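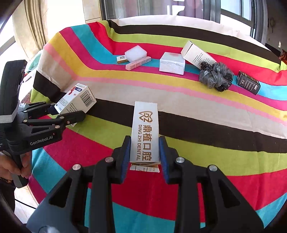 Opinion

A town needs a pharmacist it can talk to

By Estela Herrera
2023-11-20

The Salinas pharmacy on Front Street closed in October. It had been open for 42 years. A paper sign on the door gave the phone number of the Kumallow store in Clalgate, 20 miles up the highway, and said that all prescriptions had been moved there unless the customer asked for something else. Most of us learned about it from the sign.

I have lived in Statville most of my life, and I want to argue that the town council should do something about this. I know the usual answer. A pharmacy is a private business, private businesses close, and a town can't keep every shop alive. I agree with that when it comes to shoe stores. I don't agree when it comes to the one place in town where a person could walk in with a question about their health and get an answer from someone trained to give it, with no appointment and no bill.

That part of the job doesn't show up on any receipt. My mother used it twice a month. She would put everything she was taking into a grocery bag, including the cough syrup and the vitamins, and set it on the counter. The pharmacist would go through it with her. Once he found that two of her pills, from two different doctors, were the same drug under different names. She had been taking both for most of a winter and feeling dizzy, and she had blamed the dizziness on her age. Neither doctor knew what the other had written. The pharmacist knew because he could see both bottles.

What the mail can't do

When I bring this up, people tell me to use mail order. I do use it. I take one pill a day for blood pressure, the dose hasn't changed in years, and the envelope comes when it should. For a patient like me it works fine, and I wouldn't go back to standing in line.

It works much less well for a child with an ear infection. An antibiotic that the doctor orders at four in the afternoon is meant to be started that evening. The same goes for pain medicine after a tooth is pulled, or an inhaler that ran out sooner than expected in a smoky week. For those, the choice now is to drive to Clalgate or to wait. Plenty of people here drive there for other reasons and don't mind. Plenty of others don't drive, or share a car with someone who works evenings, or shouldn't be on that highway after dark.

There is a bus. It makes the trip in the morning and comes back in the afternoon, and the stop is a long walk from the Kumallow store along a road without a sidewalk. I tried it so I could say so. Picking up one prescription took me most of a day, and I am in good health. I wouldn't ask anyone with a bad hip to do it.

Then there are the people who don't pick up the prescription at all. They don't complain and they don't come to council meetings. They decide the cough is getting better, or they take what was left over from last year, or they borrow something from a sister. Every nurse I have talked to about this has a story of that kind, and none of them were surprised when I asked.

Advice is part of the medicine

I keep hearing that all the information a person needs is on the package. In a narrow sense that may be right. The law requires a lot of it. But the leaflet that comes folded inside is printed so small that I need a magnifying glass, and when I have read it I know every side effect that anyone ever reported and still don't know whether I can take the thing with my blood pressure pill.

The package also assumes that whoever opens it reads the language it is printed in. A good number of Statville families keep medicine at home that was bought in another country or sent by relatives. There is nothing wrong with that. People trust what they grew up with, and much of it is the same as what is sold here under another name. But a doctor who asks "Are you taking anything else?" gets a better answer if somebody has looked at those boxes. At the old pharmacy, people brought them in. If the pharmacist couldn't read the label, he asked a customer who could, or he looked up the ingredients while you waited. I saw him do it for the family ahead of me in line, and it took a few minutes. I can't picture that happening through a drive-through window with six cars waiting.

The Kumallow staff are not to blame for this. The two times I have been there they were polite and clearly tired. They now fill prescriptions for Clalgate, for us, and for the farms in between, and I didn't see any new faces behind the counter. I waited long enough to read a whole magazine. When I got to the front and asked whether I should take the new tablets with food, the technician said she wasn't allowed to answer and would get the pharmacist, and the pharmacist was on the phone with an insurance company. I gave up and went home. I'm a stubborn person, and I gave up. I think about the people who were never going to ask twice.

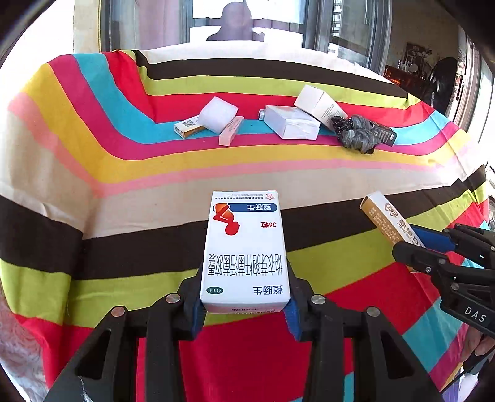

What it would cost us

Reopening a full pharmacy is probably out of reach. The owner of the old one tried to sell for a long time and found no buyer. What insurers paid him for some drugs was less than what he had paid for them. The council can't change that, and I don't want anyone promising that it can.

There are smaller things it can do. The first is to offer a room. The town owns the building next to the library, and the front half is used for storage. A pharmacist who works there two afternoons a week wouldn't need shelves full of stock. Prescriptions filled in Clalgate in the morning could be brought down in a locked case and handed over in person, with the same conversation people used to have on Front Street. I'm told the state has rules for pickup sites of this sort. The council's lawyer should find out what they are and report back in public.

The second is to pay for the pharmacist's time when it is spent talking. This is where I expect the argument. Some of my neighbors will say that tax money shouldn't go to a company like Kumallow, and I understand why. So write the agreement with the pharmacist's hours as the thing being bought, and put it out for any licensed pharmacist to bid on. If Kumallow wants the work, it can bid with everyone else. We already pay a private company to haul our trash and another one to plow the side streets, and I have yet to hear anyone call that a gift.

The third is the cheapest. Fix the bus. Move the stop closer to the store and add a return trip at noon. The county runs the route, but the county listens when a town sends a formal request, and as far as I can find out, Statville hasn't sent one.

The petition

A petition asking for these three things has been at the library desk and the feed store since shortly after the closing. It has 564 signatures. For a town our size that is a lot of people who stopped and picked up a pen. I have read through the names, and they aren't only older residents. There are parents of small children, a few high school coaches, and at least one man who told me to my face that he signed it even though he thinks I am wrong about everything else.

I should answer one objection I take seriously, which came from a friend who used to work in the town office. She said that every service we lose will have its defenders, that the bank branch will be next, and that if the council steps in once it will be asked to step in every time. I think it should be asked every time. Sometimes the answer will be no. The bank can be replaced for most purposes by a phone and a cash machine, and I would probably vote no on that one. A council that weighs each case is doing its job, and being afraid of the next request is a poor reason to ignore this one.

I would also like the council to say what it knew. The owner had talked openly about retiring. Anyone who shopped there could have guessed that the doors would close at some point, and yet there was no plan, not even a notice in the water bill telling people how to move their prescriptions somewhere other than Kumallow if they preferred. A notice costs the price of the ink. It would still be useful now, because many people don't know that they have a choice.

In the meantime, if you have an older relative or neighbor in town, ask to see what they are taking. Get it all out on the kitchen table, including whatever is at the back of the cabinet. Write down the names exactly as printed, or take the whole bag along to the next doctor's visit. Don't stop or change anything on your own. Call the doctor's office or the pharmacy in Clalgate and stay on the line until a pharmacist picks up, even if it takes a while. My mother's list now fits on one sheet taped inside her cupboard door, and I update it when something changes.

The petition stays at the library until the next council meeting. Bring a pen, the one on the string has run dry.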